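Walkthrough checklist, Narkov demo room, open day
Apr 22, 2025
Checked before doors open. Items marked with an empty box have to be closed by the floor lead before the first group comes in.

## Room and access

- [x] Door opens fully and stays open on the stop.
- [x] Exit route clear from the demo tables to the hallway.
- [ ] Visitor line taped on the carpet. *Tape has lifted near the door. Replace the whole strip, don't patch it.*
- [x] Group size posted at the entrance: 8 visitors, 2 staff.

## Power and stops

- [x] Main emergency stop tested from the operator's seat.
- [x] Second stop tested from the visitor side. *Works, but the button is stiff. Omoregie to swap it before the December event.*
- [x] Extension cords rated for the load and off the walkway.
- [ ] Inspection tag on the power strip. *Missing. Strip may be used today if the electrician signs the log.*

## Arm and gripper

- [x] Mounting bolts checked with the torque wrench.
- [x] Speed limit set in the Sindodard controller and locked with the supervisor code.
- [x] Cable has enough slack at the wrist for the full demo path.
- [x] Gripper opens on stop and does not drop to the table.
- [ ] Fingertips wiped down. *Do this again between groups.*

## Tabletop demo

The routine is pick and place with household items, using the Pokelon script. Keep the set small and leave the vase at the side of the table, out of the bowl's path.

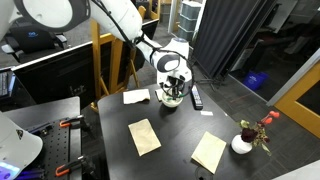 - [x] Bowl approach run at low speed, 2 passes, operator's hand on the stop.
- [x] Paper items flat enough to stay put when the arm moves over them.
- [ ] Vase steadied. *Put a non-slip pad under it.*
- [x] Clamps on the side table hand tight, rechecked after the test run.

## After the last group

- [ ] Arm parked and powered down.
- [ ] Log sheet signed and scanned. Keep the paper copy for 48 hours.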